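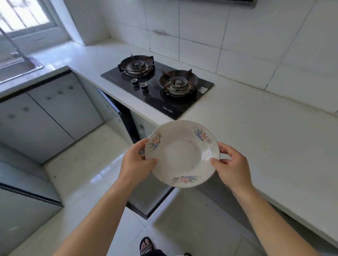 One of the floral dinner plates, two-burner cooktop behind

Junport Home & Kitchen Forum > Crockery and Tableware > Old floral plates, use them or save them?

plutance_pat
Posted August 23, 2025
Hi all, long time reader. I've got a set of 12 white plates like this one, pink and peach roses on the rim and a bit of blue and green in the leaves, edge slightly scalloped. They came to me from my aunt in Hadomport and they've lived in a box since December. We've just redone the kitchen (white benchtop, white floor tiles, yes I know, very white) and I'd love a bit of colour at the table. My partner reckons they should go up on the wall or stay packed. I want to eat my toast off them! Does anybody use theirs every day, and do the flowers survive the dishwasher?

gumnut_kitchen
Use them. Mine are a similar style with bigger flowers and they get pasta, curry, the lot. Dishwasher on the gentle cycle, never on the bottom rack. The colour has faded a touch on two of them and I don't care.

teacosy3245
Gonna disagree with gumnut. If the pattern sits on top of the glaze the dishwasher will take it off sooner or later, and the pinks went first on mine. Run a fingertip over the flowers. If you can feel an edge, wash by hand. It's a plate, it takes ten seconds.

gumnut_kitchen
Ten seconds times four people times three meals, teacosy. Some of us have kids.

plutance_pat
Just did the finger test and I can feel the roses, very faintly. Bugger. There are a few small specks in the middle of the plate too, are those dirt or something in the glaze?

teacosy3245
Try bicarb on a damp cloth, in the middle only, and stay off the flowers. If they don't budge I'd leave them be.

Chaturvedi_Crockery
We do secondhand china, so a word on storage. Stand them upright in a rack or put a paper towel between each one if you stack. The foot of one plate grinding on the rim of the next does more harm than most dinners. And please don't hang them with the cheap spring wires, they chip a thin edge.

bench_top_bev
Off topic, but how are you finding the two burner cooktop? We're looking at gas in black glass and I'm worried about cleaning it. The rings on our old one went brown within months.

plutance_pat
Ours have gone brown as well, bev, so no magic answers from me. The glass wipes up fine. I do miss having four burners at Christmas, but the extra bench space in the corner is great, I can lay out all the plates between the sink and the stove.

bench_top_bev
Hmm, two wouldn't do us. I've been quoted 1900 for a four burner and 3000 for the fancy one, so back to the catalogues.

northshore_mum
I'm with your partner, sorry! My nan's plates went into daily use and we're down to five. I'd keep out four for everyday and box the rest, then you've got spares when one gets dropped.

plutance_pat
Four out and eight in the box, I can probably sell that idea at home. Will hand wash for now and give the bicarb a go tonight. Does anyone know where to get an upright rack that fits a wide-rimmed dinner plate? The one I've got is made for saucers.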